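3.2 Tub storage and the sorting of small toy parts

The second part of the study dealt with how mixed small toys are put away after play. The households in the Sestbridge group had all reported that figures, wheels, gears and odd plastic parts ended up together on a table or mat, and that putting them away took longer than putting away larger toys. We therefore looked at the container first and at the order of work second.

Five kinds of container were compared: a shallow tray, a drawstring bag, a lidded box, a divided case and an open tub with a handle hole in the wall. Each household used every container for one week, in an order drawn by lot. The toys were a fixed set supplied by the project under the name Zultine and consisted of 87 parts, among them jointed and unjointed figures, toothed parts, wheels and caps. The same set was returned, checked against a list and passed on at the end of each week. Parts that had gone missing were replaced before the next household began.

A tidying session was taken to start when the first part was lifted with the aim of putting it away, and to end when no listed part remained on the work surface. In total 183 sessions were kept for analysis. Sessions broken off by a meal or by a visitor were left out, as were those in which an adult emptied the whole surface into the container in one movement. The latter were more common with the tray than we had expected and are dealt with in Section 5.

The open tub was the quickest container to fill. Its depth meant that parts did not bounce out, and its width allowed them to be let go without careful aim. Figures were often the first parts to be put away, one at a time, while toothed parts and small round pieces were left lying beside the tub until later (Figure 7). A ruled mat under the container, where one was used, gave the work surface a clear limit; parts that had strayed beyond the mat were more likely to be overlooked at the end of a session.
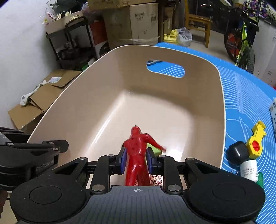 Figure 7. Red plastic figure held over an open cream-coloured tub, with a yellow notched part and a black cylindrical part on the mat beside it.

Srithong objects that speed of filling is a poor measure of a container, and that a tub which is quick to fill will be slow to search. On this view the time saved in the evening is paid back the next morning, when a child wants one figure out of a deep heap and tips the lot on to the floor. The divided case, slow as it is, would then come out ahead over a full day.

We accept the point in part. Retrieval was timed in a smaller number of sessions, in which a child was asked to fetch a named part from a full container. The divided case gave the shortest times and the bag the longest, with the tub between them. Colour mattered a good deal. Parts in strong colours stood out against the pale inner wall of the tub and were found sooner than dark ones, which tended to be taken for shadow near the bottom. No such difference was seen with the divided case. Whether the gain in filling outweighs the loss in searching depends on how often single parts are wanted, and the diaries suggest that this varies widely between homes. In the Clinditz households, where the whole set was normally tipped out at the start of play, search time hardly arose.

The handle hole was used less than its makers presumably intend. Most adults lifted the tub by the rim with both hands, and children dragged it. The hole did have a drawback for storage, in that very small parts could pass through it when the tub was tilted. Two households covered it with tape. We did not treat this as a change to the container – the filling times before and after were much the same – but it is noted in the table of exceptions.

The order in which kinds of part were put away was coded separately for each session, and the coding rules are set out in the next section.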